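3.2 Table covering and tableware

Each place-setting task was carried out at a small table dressed with a cloth. Sjögren and Bellamy had used bare tabletops in their earlier work, and people tended to line the plate up with the edge of the wood. We wanted a surface closer to what people eat from at home, so a light cloth with a grid of thin dark lines was chosen in October from the Emton range. It was left to hang over the edge and was not clipped down.

The tableware was kept plain. A white round plate and a white cup were used in all 40 settings, with no cutlery or napkin. Both pieces are close in color to the cloth, and participants had to judge the distance between them mostly from the grid lines.

Participants were told to lay the table as they would for one person having a light meal. They could stand on any side and move either piece as often as they liked within 30 seconds. No target position was given.
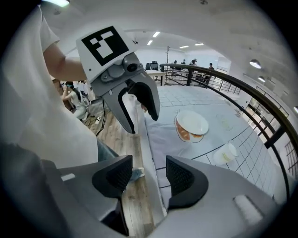
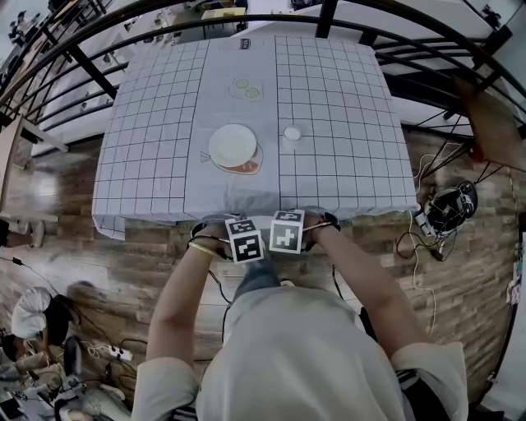

Figure 5. Plate and cup on the grid-patterned cloth.

3.3 Scoring of the layouts

A layout was scored on two points: the distance from the plate to the nearest table edge, and the side of the plate on which the cup was left. Distances were read in grid squares and then converted to centimeters. Folds in the cloth were smoothed by hand before each reading.

Two raters scored every layout separately. Where they differed by more than one square, the table was measured again with a tape and the tape reading was kept. The side of the cup was recorded from the position of a seated diner, whichever side the participant had stood on. Layouts with the cup directly behind the plate were put in a class of their own and left out of the left-right comparison in Section 4.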